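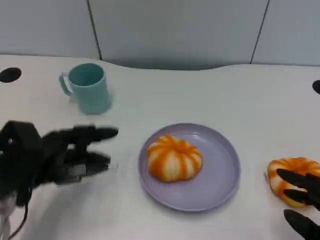
According to Irnura, the peeling was never the hard part of morning tea. Getting the fruit onto a plate, a drink beside it and the table cleared again before the next group sat down took far more care, and the day went better once one person was given charge of it.

Soteo is seeking a Morning Tea Attendant (part-time) for its shared dining room at Shezi. The position reports to the Dining Room Supervisor and is offered for an initial term ending in September, with the possibility of renewal.

About the position

The Attendant prepares and serves fruit and drinks to residents and day visitors, many of whom have limited grip or reduced vision. Whole mandarins are difficult for a number of our diners, and fruit is therefore peeled before it reaches the table. Coloured plates and mugs are used throughout the room so that they can be told apart from the white tabletops.

Duties

Wash and peel fruit and check each piece for seeds and bruising.
Set one plate and one mug at each place, with the mug handle turned to the side the diner prefers.
Refill drinks on request.
Clear, wipe and reset tables between the 2 sittings.
Wash and put away plates and mugs, and set aside any that are chipped.
Keep the fruit order book and report shortages to the Supervisor.

Hours and pay

29 hours per fortnight, mornings only. Gross pay is $699 per fortnight, with leave entitlements calculated on a pro rata basis. An apron is supplied. Applicants should provide their own closed, non-slip shoes.

Selection criteria

Essential: a current food handling certificate, or willingness to obtain one before starting; clear spoken English; the ability to stand for most of a shift and to follow written dietary instructions exactly.

Desirable: previous work in a school canteen, hospital kitchen or aged care dining room. Experience with residents who eat slowly, or who prefer not to be helped, will be regarded favourably - please mention it in your letter.

How to apply

Applications should consist of a letter of no more than 2 pages, a résumé and the names of two referees. Please quote position number 593 on all correspondence and leave it at the Soteo front office, Shezi, in a sealed envelope. Applications close on March 6, 2023. Late applications will not be considered.

Shortlisted applicants will be invited to attend one morning sitting before interview. Soteo welcomes applications from people of all backgrounds and ages, and will make reasonable adjustments to the workplace where these are requested.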